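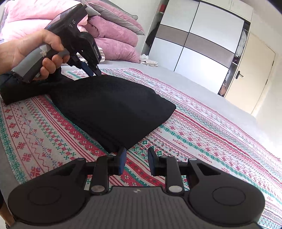
23 December 2022, Wustcombe flat, bedroom

Folding, dark cloth, on the bed. Two hand-held grippers, blue finger pads on both. Last entry before the break.

Total on the Stoston drive is now 3,243 folds, nearly 300 of them black or very dark cloth. Black is still where the Salico arm does worst. It finds the outer edge well enough but can't tell one layer from two, so it picks up the whole bundle or only the top sheet, more or less at random. In July I put this down to lighting. I now think it is the cloth: with no print and no visible seam there is very little to go on. The patterned bedspread underneath may make matters worse, or may help by giving a clear outline. Not tested separately yet.

Ran the arm on 10 dark items this morning. 3 came out as something I would put in a drawer. Light towels are much better – I'd trust it with those unattended.

Asked by Vlachopoulos whether it can "do the laundry". My answer is no. It can fold part of a basket if a person sorts it first and lays each piece out flat, and by then the person could have folded it.

To do after the break:
– same black items on the plain mattress cover, no bedspread
– slower approach at the corners
– new tape for the handle
– charge both sets of batteries the night before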